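Hand-Held Gripper, Station 6 - Walkaround Checklist with Comments
Netix bench, cloth handling cell
Checked 26/09/2025

Before you start: please read the comments as well as the items. I know they go on a bit, but most of them are there because somebody (often me) got caught out, and I would much rather you borrowed my mistakes than made fresh ones. The whole walkaround should fit comfortably between your first coffee and your second.

1. Tool isolated and set down on the bench
OK.
Comment: Set it down on its back with the fingers pointing away from you. Don't hang it by the cable, even for a minute, even if the hook is right there looking inviting.

2. Finger links, all
OK, one note.
Comment: Run a thumbnail along both sides of every green link, paying most attention to the stretch between one pivot and the next. You're feeling for a fine line more than looking for one, as the plastic is dark and hairline cracks hide in it beautifully. I found a scuff on the outer left link and went over it three times. It is only a scuff. I've put a dot of paint pen beside it so the next person doesn't spend their morning on it too.

3. Pivot eyelets
OK.
Comment: They should sit flush in the link and they shouldn't turn when you press and twist with a fingertip. If one turns, it is on its way out and the link gets swapped, eyelet and all. Please don't glue them! We tried that with the older Breltow tool and the glue crept into the joint, and then we had a lovely shiny finger that wouldn't bend. A dry wipe is all they need. No oil on this side of the tool, because whatever goes on a pivot ends up on the towels sooner or later.

4. Finger symmetry
OK.
Comment: Close the fingers slowly by hand and watch both sides come in together. If one arrives first, back off and look at the linkage before you touch the pads. It is very tempting to fix a linkage problem by shifting a pad, and it even works for a day or so.

5. Pads
Left OK. Right OK, watch.
Comment: Check the gripping edge for wear and pull out any lint. A soft toothbrush does it nicely - the one in the blue cup, please, and not the one in the drawer, which has been in the solvent. The right pad is coming up on 3000 closes by the log. We change the pads as a pair, so both will go together. There is one spare pair in the Ikudance box and I've asked for more to be ordered before November.

6. Pad fasteners
Adjusted.
Comment: Right side took a small turn to snug up. Left side didn't want any. Snug is the word, by the way. The heads are soft and if you lean on the driver you'll be drilling one out by lunchtime, and I say that with affection to whoever did it in the spring.

7. Cloth test, pinch and spread
OK.
Comment: Use the white cloth with the colored stripe, bunched up and not folded flat. A flat cloth is too kind to the tool and will pass just about anything. Go in at a crease, close on it, open again, and then look at how the two pads face each other with fabric between them. You want them square to one another down low where they meet the cloth. Do it from a couple of directions so that a fault on one side has a fair chance to show itself.

Green fingers at the white cloth:
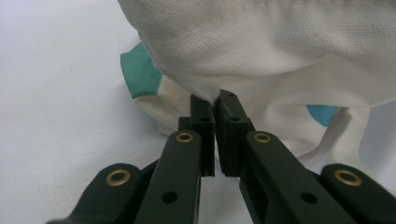
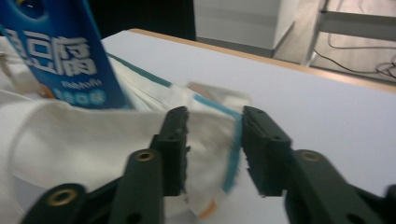
Napaporn Sombatkul wrote back on item 7 to say that she would like the test done with a thicker bunch as well as a thin crease. Her worry is that a single crease asks almost nothing of the pivots, so a tired one can sail through, while three or four layers will make it shift and you'll feel it in the handle. She also asked whether the fastener adjustment in item 6 was made before or after the cloth test, and said that if it was after, the test ought to be done again from the beginning.

It was before, and I've now written "6 then 7, never the other way" on the laminated copy, so thank you for that. I agree about the thicker bunch too. I went back and did it the same afternoon, and the handle felt steady all the way through. From here on it is part of the item:

7a. Cloth test, thick bunch
OK.
Comment: Gather the cloth into a good loose heap and close on as much of it as will go between the pads without forcing. Hold for a slow count, then open. Any click, wobble or little sideways hop goes in the log, even if you can't make it happen a second time. Especially then, really.

8. Opening width
OK.
Comment: Let the fingers open fully on their own. If they stop short, look for threads wound into the lower pivots before you suspect anything cleverer. Threads are nearly always the answer with this cell, and tweezers are in the lid of the Yáñez case.

9. Cable and strain relief
OK.
Comment: Flex the first hand's width of cable next to the handle and watch the readout while you do it. It shouldn't flicker. Then follow the rest of the cable along with your eye and make sure nothing heavy is standing on it.

10. Camera mount and lens
Cleaned.
Comment: There was a greasy thumbprint on the lens, which I suspect was mine. Use the microfiber, no spray. Give the mount a gentle wiggle once you're done, since cleaning is exactly when it gets nudged.

11. Position reading, closed and open
OK.
Comment: Closed on nothing, the readout gave 19. Fully open it gave 508. Both match the card taped inside the cabinet door. If yours don't, zero it and try once more, and if they still don't, leave the tool on the bench with a tag on it and come and find me.

12. Log signed and tool returned
Done.

Open points: pads to be changed as a pair when the spares arrive; paint dot on outer left link, no action; card in the cabinet door is getting hard to read and wants reprinting, preferably in larger type.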